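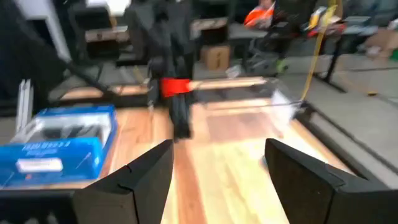
Print this page | E-mail this job

Husholm is hiring two part-time packers for the small goods room at our Flesness site. You will check returned items, put them back in their cartons and label them for the shelf. Most of the work is done standing at a wooden table, with stock like the blue box with the clear window, where the black items inside can be checked through the plastic and the white sticker goes on the front. Flat brown boxes are used for other orders. No experience needed, but you should be careful with your hands and able to read a packing list.

Shifts start at 7:30 a.m., 20 hours a week. Pay is $495 a week. To apply, call Kanako Matsuda at extension 1463 by Monday.

Contact | © Husholm | Back to top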